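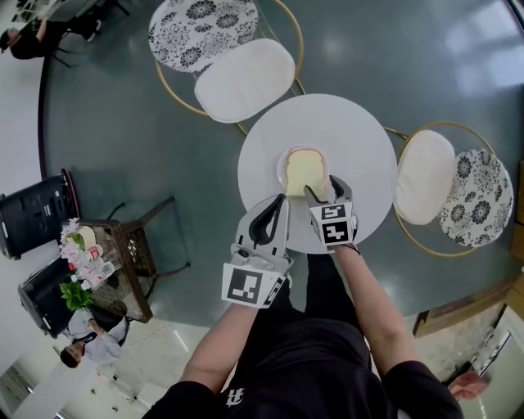 The shift lead at Stisemora has worked breakfast service for years, and she lights up when the subject turns to teaching robots.

"I thought they'd send engineers," she says. "Then they asked us, the people who plate the food! Who else would know how you pick up bread without squashing it?"

The company, which runs canteens for office buildings, began its Lostness project in May. Staff take turns away from the kitchen, working with a gripper in each hand while the tools record how they move. The recordings train the arms planned for the Sperling Street site. So far the team has logged 1133 of them, 157 on bread alone.

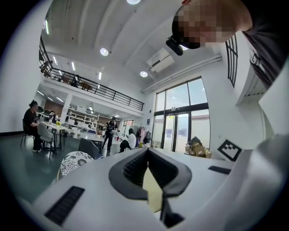

A hand-held gripper in use, with the mezzanine behind.

Was she worried about her job? "Sure, the first week. I asked straight out." The answer was that the arms will take the early tray line, the one that starts at 5 a.m. and wrecks everyone's wrists. Crew hours stay the same and move to later in the day — she has that in writing.

The work has changed how she sees her own hands. "You slow down and notice you tilt the slice before you lift it. I never knew I did that. Now I show new hires the same thing."

She would still like a lighter grip, and has told Zolus, the supplier, so. "After a couple of hours you feel it in your thumbs. They wrote it down, so we'll see." Her next session is on soft fruit, and she has already asked for extra peaches.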